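5. Can it do the dishes yet?

I get asked this every time I tell someone what I work on, usually by a relative and usually while one of us is holding a plate. The short answer is no. The long answer is this section, and I've tried to write it the way I'd say it at the sink, with the numbers where they belong.

5.1 What we ran

All the results in this section come from Ondura, our simulated kitchen suite, which at the time of writing has 46 kitchens in it. They differ in layout, in finishes and in what's left lying on the shelves. (We also vary the stone on the counters, which I fought against as a waste of render time and lost.) The arm is the same one throughout, a single white arm with a parallel gripper, and the chores are the boring ones: open a cabinet, close a cabinet, take something off a shelf, put it back, open the toaster oven, close the toaster oven, pull a drawer. I picked them by writing down what I touched between coming home and eating dinner, and then crossing off anything with water in it. Fluids are a whole other paper, and I don't want to write it.

The policy under test is Prorkis, as described in Section 3, with no changes between kitchens. We ran it for 2,000 episodes. Each episode is one chore in one kitchen, with a cap on time, and it passes if the world ends up the way the instruction said it should. So "close the cabinet" passes when the door is shut, even if the arm took the scenic route. I went back and forth on that rule. A person who closed a cabinet by leaning on it with an elbow would still get credit in my house, so the arm gets credit too.

Out of those 2,000 episodes, 1,139 passed. That's a bit more than half! When I first saw it I was thrilled for most of an afternoon, and then I started thinking about what it would be like to live with something that fails to open the cupboard almost every other time.

5.2 Chores aren't one thing

The total hides a lot, so please don't quote it alone. Drawers went well. Drawers are lovely, they only move one way, and a bar pull sticks out and says hello. If all you want is a machine to open drawers for you, I can recommend our work without blushing.

Hinged doors were the trouble. A door that swings toward you takes up room that was free a moment ago, and the room it takes up tends to be where your arm is. People deal with this by stepping back, or by hooking a finger around the edge and walking the door open while leaning out of its way, and we do it without noticing. Our arm has a fixed base. It can't step back, and all the leaning has to happen in its joints, which sooner or later run out of travel or find the counter.

In 113 episodes the arm did the hard part and then got stuck against a door it had just opened. I watched every one of them, and by the end I had a sort of sympathy for it. The usual pattern goes like this: the gripper pulls the door open, lets go, starts in toward the shelf, and then some part well behind the gripper (an elbow, mostly) meets the door coming out. Prorkis plans very nicely for its fingers. It has a much vaguer idea of the rest of itself. I have the same problem with backpacks on the bus.

Dewanti Hutapea built most of the door set, and she argued early on that we should score "open the cabinet" together with whatever you opened it for. I resisted, since separate scores are easier to read in a table. She was right, and I now think scoring the opening alone flatters every system out there, ours included. An open cabinet is a halfway state. You don't want an open cabinet, you want the mug. And then you want the cabinet shut again before you hit your head on it.

5.3 The stuff in between

The second thing I'd like readers to take from this section is how much of a chore is getting from one part to the next. When I went back through the failures, the grasps themselves were mostly fine. The fingers close well, they close in sensible places, and they let go when they should. What goes wrong sits between grasps: pulling away from a handle at a bad angle, coming in toward a shelf too low, parking somewhere that makes the next move a pain.

Toaster ovens are my favorite case. On paper it's an easy appliance, a box with a bar handle across the front. But a counter has other things near it, and in our kitchens a cabinet door may be hanging open right next to the thing, so the arm has to decide whether to reach around the door, reach under it, or shut it first. You and I would shut it. Prorkis almost never does unless the instruction says so, and I don't blame it, because we never gave it a reason to tidy up on the way to something else. The demonstrations in the training set start from clean states nearly every time. I collected a good part of them myself, and I can tell you I reset the kitchen before each one like a guest was coming over. Real kitchens start in the middle of something. If I were collecting again (and I will be, in April, so anybody who wants to talk me out of the following should write soon) I'd leave doors open, leave drawers half out, and let each demonstration begin wherever the last one stopped.

5.4 How far does simulation get us?

Fair question, and reviewers of an earlier draft asked it with some force. A simulated hinge is a very polite hinge. It doesn't sag, it doesn't stick in the summer, and it has no spring catch that wants to grab the door for the last inch. Our contact model is decent for hard parts touching hard parts, and I trust it less once something heavy slides along something smooth. So I would read the pass rate as a ceiling. A physical arm in a physical kitchen would do worse, and I'd be surprised to hear otherwise.

The failures are a different matter, and I put more weight on them. If the arm can't find its way around a door that behaves perfectly, it won't find its way around one that fights back. Our colleagues on the Mandagi project have been running a smaller set of door chores on hardware in their Sundovden test kitchen, and when we compared notes, the stuck-elbow pattern was on their list too. They call it "the hug." I wish we had thought of that.

What simulation does give us is the ability to stop at the exact state that caused trouble and start again from there as many times as we like. We did this with the door failures. We'd take the last state before the arm committed to its approach, hand it back to Prorkis, and let it try again with a bit of noise on the joint angles. In plenty of cases a tiny change in the starting pose was enough to get it through, which tells me the way past is there and the policy just isn't looking for it. I find that more hopeful than the pass rate, and also more annoying.

5.5 So, chores

Would I let it loose in my own kitchen? For drawers, sure. For cabinets I'd want to be standing there, and for a cabinet above a counter with an appliance on it, I'd want to be standing there with my hand on the stop button. People on a shop floor have it easier in one respect, as they can bolt the cabinet where the arm likes it and take off any door that gets in the way. You can't ask that of somebody's home, or you can, but you'd better bring flowers.

The layout I keep coming back to is the one in Figure 6. The arm is at the counter with its gripper empty and its fingers slightly apart, a gray cabinet door is open with its bottom edge nearly down at the countertop, and the yellow toaster oven sits just to the right of that door. Inside the cabinet there's a small white bottle on a shelf. Ask for the bottle and the open door is a help. Ask for the toaster oven and the same door is suddenly the main thing to plan around, though nothing in the kitchen has moved.

Figure 6. An Ondura kitchen with the cabinet door open beside the toaster oven.

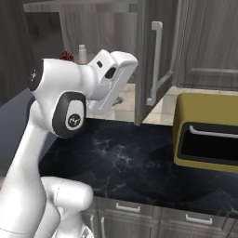
Which brings me back to scoring. For the next round we'll give credit by the errand, start to finish, doors shut at the end, and I fully expect our number to drop when we do.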